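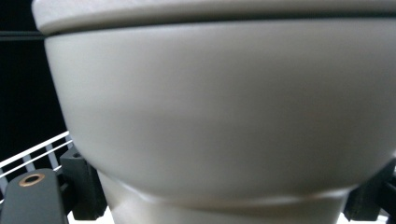
Issue 40, p. 2

Reading time: 4 min

Review: Kulodik two-finger hand gripper. Worth a line in this year's budget?

Short answer yes, if you handle awkward stuff. Long answer below, typed fast, quotes due back in February and I'm behind.

Background. We're a small shop, mostly glazed and unglazed ceramics, packing and rack work. Plan is an arm on the packing bench by next year. Before spending arm money I wanted to know if fingers can hold our shapes at all. Bowls with a foot. Fat bellies, narrow bottoms, lids that overhang. Gavin Imrie at Rirkton said buy the hand-held version first, do the grips yourself, then decide. Good advice, took it.

Price. 625 for the handle, fingers and a bracket set. Shipping extra. The Vodico equivalent was over 3000 once you add the mounting plate, and you have to take the plate. Raptis never sent a quote. Asked twice.

Build. Better than the price. Fingers are chunky plastic, rounded off, no sharp edges on the gray one I used most. Brass-colored insert near the end so you can bolt on your own pads. Black parts are plainer and blockier, corners a bit hard for my taste. I'd tape them before going near anything glazed. Handle is fine. Trigger is stiff for the first day or so, then fine.

Grip. Main thing I wanted to find out. On a big off-white pot with a round belly, the spot to go for is low down, where the belly runs into the foot. Fingers sit against the curve there on both sides. Go higher and you're on the widest part with nothing under you. Lachlan Gunn kept going for the rim, I kept telling him no. Rim looks like a handle. Don't.

Smooth matte finish did better than I expected. Shiny glaze, less so, add pads. Pads are not in the box!! Put them in the budget. Same for spare screws.

Visibility. Bad with big pieces. Pot fills your whole view and you're guessing where the far finger is. The camera mount helps some, but up close it's mostly pot in the picture too. If you're planning a vision system on top of this, ask the vendor what the camera sees at six inches, not at two feet. Would of saved me a week.

Clearance. Wire racks and blocky brackets don't mix. Measure the gap beside your largest piece before ordering, with the fingers open. We're going to have to respace ours and that's labor nobody quoted. Half a day for one person, maybe more.

What I'd put in the plan, in this order: hand gripper and pads now. Rack changes after that. Arm last, and only once you have a list of shapes the fingers can't do. Ours has the tall bottles on it, and anything with a loose lid. Those stay manual and I've told the front office so.

Gripes. Manual is thin and the diagrams are for a different finger set. No case. Replacement fingers only sold as a pair, so if you chip one you buy two. Support answered in an afternoon tho, credit for that.

Who should skip it: anybody doing boxes. Get suction, it's cheaper and you'll be done by lunch.

Rating 4 out of 5. Lost one for the pads and the manual. Would buy again, and the second one is already on the request sheet for Rirkton.

Contact the editors | Copyright, all rights reserved | Back to top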